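Sultoneck Table Finish Oil, Satin
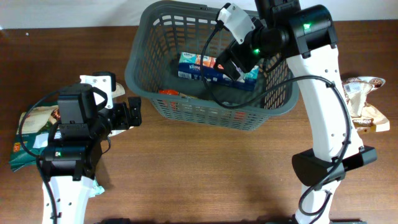 Wood Care > Oils and Waxes

Sultoneck Table Finish Oil is a wiping oil for indoor tables, desks and counters. It soaks into bare or previously oiled wood and dries to a low satin sheen. It brings out the grain and warms the color a little, more on pale woods than on dark ones. It does not build up a film, so a worn spot can be touched up without sanding the whole top.

Sold in 17 oz cans. One can covers 90 square feet with a first coat on smooth hardwood. Later coats go further. Softwoods and end grain take more.

How to use

Sand to 180 grit and wipe off the dust. Stir the can, don't shake it. Put on a thin coat with a lint-free cloth, working along the grain. Leave it for 17 minutes, then wipe off everything that is still on the surface. Let it dry overnight before the next coat. Most tabletops need two coats, and a desk that gets daily use is better with three.

Oil left standing on the surface will turn sticky. If this happens, rub it down with a little fresh oil and a white scrub pad, then wipe again.

Keep the table clear for two days after the last coat. Plastic bins, rubber feet and vinyl mats can mark a fresh finish, so wait a full week before setting those down.

Safety

Rags soaked with oil can heat up and catch fire on their own. Lay them flat outdoors to dry, or put them in a metal can filled with water and close the lid. Use with the windows open. Keep away from children.

Care

Dust with a dry cloth. For spills, use a damp cloth and dry the wood afterward. Recoat when water no longer beads, which on a kitchen table is once or twice a year.

Details

Item number: 121
Sheen: satin
Color: clear, light amber in the can
Cleanup: mineral spirits
Shelf life: two years unopened

Not for floors, cutting boards or outdoor furniture. For floors, see Garkgate Hard Oil. Do not use over varnish or lacquer.

Ships by ground only. Cans cannot be returned once the seal is broken.

Often bought with

Rusnák lint-free cloths
Cliltumthorpe white scrub pads, fine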